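Home | Blog | Projects | Parts Bin | About

2024-12-20

Posted by the author

Two hand-held grippers, one green tray

I finally got the Skandow and the Rallier on my table in the same week, so I could stop guessing which one I like better. If you've been reading since September you know I've been grumbling about the Skandow for a while. It closes fine, it opens fine, and then about one grab in a dozen the trigger sticks a little and you have to jiggle your thumb. The Rallier is the one everybody on the forum kept telling me to try, and okay, okay, I tried it!

For anyone new: these are the hand-held kind. You squeeze, the fingers close, a camera on the tool records what the fingers are up to, and later on all that goes into teaching a real arm to do the same thing. My arm is an old Brereo that lives on a shelf most of the month (long story, bad power supply). So most of my hobby right now is me squeezing a handle and setting a table over and over.

The job I picked was a place setting. Tray, plate, chopsticks. I like it for comparing grippers because every piece is annoying in its own way. The tray is wide and low, so you can only really get it by the rim. The plate wants to tip. And chopsticks are chopsticks. 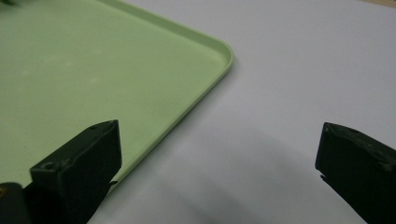 Can you use the same recordings to train an arm if you switch grippers halfway through?

You can, but keep the two sets apart until you've checked that the finger shape and the camera angle are close to each other, or the arm will learn a grab that is a little wrong for both.

I learned that one the slow way. Back in the fall I mixed two sets together and the Brereo kept stopping short of everything it reached for, like it was being polite. I blamed the controller for a whole weekend. I swapped a cable. I apologized to the cable later.

So this time I did it properly, with a folder for each gripper and the same job both times. I gave each of them 2 evenings. Skandow first, while I was still used to it, and then the Rallier after a night off to let my thumb recover (I am serious about the thumb, get a foam grip if you're going to do this a lot).

What I noticed with the Skandow: it's light, and the squeeze is soft, and that makes the plate pretty easy. You can feel your way onto the edge. But the fingers have a bit of wobble side to side, and when you go for something skinny the tips don't always meet where you think they will. I'd go in for a chopstick, close, lift, and come up with nothing. Very good for my vocabulary.

The Rallier is heavier, and on the first evening I really didn't like it. The squeeze is stiff and I kept closing too late. By the second evening something clicked and I was getting the chopsticks on the first or second go pretty much every time.

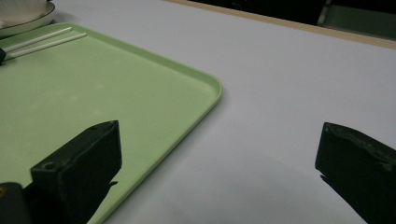 The wrist angle matters a lot more than I expected, too. With the Skandow I could come in lazy, nearly flat, and get away with it. The Rallier wants you higher up and pointing down, and if you forget, the tips bump the table before they get to anything. After three bumps in a row I put a strip of tape on the handle to remind my hand where to sit, and that helped more than any of the settings I'd been fiddling with.

I also tried the Østergaard mount for the camera, the one with the little hinge. Nice idea! I wanted to love it. The hinge creeps, though, so the view at the end of an evening isn't the view you started with, and that's a headache when you're lining recordings up later. I went back to the plain fixed mount and I'm staying there unless they make one that locks.

So for now the Rallier stays on the table and the Skandow goes in the drawer as my plate specialist. Next thing is getting the Brereo down off the shelf, with a new power supply this time, and feeding it only the Rallier folder to see whether it still stops short. If it does I'm going to look at the controller again, and maybe at the cable.

Older posts | Newer posts | Back to top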